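Most advice on caring for a polished wood table comes from people selling polish. I tried the three-product routine that Segers prints on its leaflet, and after 40 days I couldn't tell the treated half from the half I'd only dusted. So this is the short version, with the parts I don't believe taken out.

## Find out what the finish is

Put a drop of rubbing alcohol somewhere hidden, such as under the rim. If the spot goes sticky, you likely have shellac. If nothing happens, it's probably varnish or something tougher. Jamie Goodall swears you can tell by smell. I can't.

## Clean it

1. Dust with a dry cotton cloth.
2. Wring a second cloth out in warm water with a drop of dish soap. It should feel barely damp.
3. Wipe along the grain, then dry right away.

Skip the vinegar. It turns up in every list of tips, and I have yet to see it beat soap.

Check your work by getting low and looking across the top toward a window. Streaks show up in the reflections long before they show from straight above. 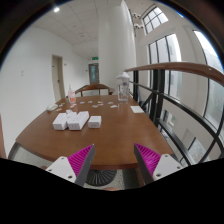 ## White rings

Mayonnaise, toothpaste, cigarette ash: I've tried all 3. Toothpaste left a dull patch that was worse than the ring. A hair dryer on low, kept moving, cleared one ring and did nothing for another. Old rings may need refinishing, and no paste from Plerer will change that.

Wax once a year at most, in December if you want a date to remember.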